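Wrist camera: mask the gripper or leave it in?

hshao_ctl
Posts: 521

Splitting this off from the calibration thread because it was getting buried. We run a parallel-motion two-finger gripper with a fixed wrist camera. The fingers and palm housing take up a good part of the lower image at any opening width. Our segmentation node (Rellavow, stock config) started putting grasp candidates on the finger linkages after we retrained in March. Before that it never did.

Current workaround is a static polygon mask over the palm plus a dynamic mask rendered from the URDF at the reported finger position. The static part is fine. The dynamic part lags the image when the fingers are moving, and the leftover strip of metal is what gets picked up.

Typical view at the pregrasp pose for the food task:

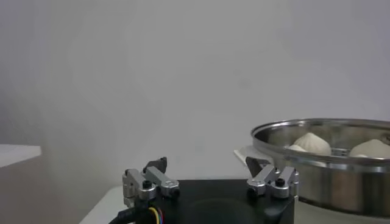
Wrist view, fingers open, buns in the steamer at right.

The bun with the pleated top is the target. Depth is poor on the steamer wall and the rim. Candidates on the bun itself are good when they appear, but the scores on the fingertip pads are sometimes higher.

Questions: does anyone mask before inference, or do you filter candidates after? And what do you do about the lag?

n_jemal

Filter after. If you black out the pixels before inference, you create a hard edge the network never saw in training, and it will happily propose grasps along that edge. We project each candidate into the gripper frame and reject anything inside the swept volume of the fingers plus a 3 mm margin. It costs very little and does not depend on image timing at all.

Salamatu A.

Disagree with the above, at least for policies trained end to end. Masking before inference is fine if you trained with the same mask. The problem in the first post is that the mask was added after the retrain, so of course the distribution is off. Retrain with it on.

For the lag: you are probably reading finger position at the time the mask is rendered. Buffer the joint states and interpolate to the image timestamp. In Hoani it is one parameter on the state buffer. Check that the camera driver is stamping at exposure and not on arrival at the host, otherwise you will interpolate very accurately to the wrong time.

hshao_ctl
Posts: 521

Driver stamps on arrival. I assumed otherwise. Will fix.

Retraining with the mask is possible but we have 2,000 labeled frames recorded without synchronized finger position, so I can't render the dynamic mask for those.

n_jemal

Which is another argument for filtering after. No relabeling needed.

Salamatu A.

It only cleans up the output. If the top scores are on the fingers, the candidates on the food have already lost out in non-max suppression or the top-k cut, and your filter hands back an empty list.

n_jemal

Then run the filter before the top-k. Ours does.

henok_w

Both of you are right for different pipelines, but I would look at the depth first. Polished steel next to a pale, low-texture object is a bad case for stereo. We had a similar pot and got a phantom surface floating inside the rim. The planner treated it as an obstacle and every approach from above was rejected. What is the planner doing with those points?

hshao_ctl
Posts: 521

Octomap at 2 mm, collision checking on. I do see approaches rejected, but I had blamed the candidate poses. I will dump the map at pregrasp and look.

selam.dinsa

For the pot, fit a cylinder from the known model and replace the depth inside that region with the model surface. We do this in Dotico with a fiducial on the table. It fails if someone swaps the pot for another diameter, so put the diameter in the task config and not in the launch file.

hshao_ctl
Posts: 521

Update, August 10, 2026. Timestamp fix is in and the strip at the edge of the mask is gone during slow closing. Still visible at full speed. Moved the swept-volume filter ahead of the top-k as n_jemal suggested, and no finger candidates have come through since. The octomap did have phantom points inside the pot, so henok_w was right about that. Cylinder fit is next – I don't have a fiducial on this table, so I will try it from the rim ellipse first.

Salamatu A.

Post the residuals from the rim fit when you have them. From a view that low I would expect the far side to be badly constrained.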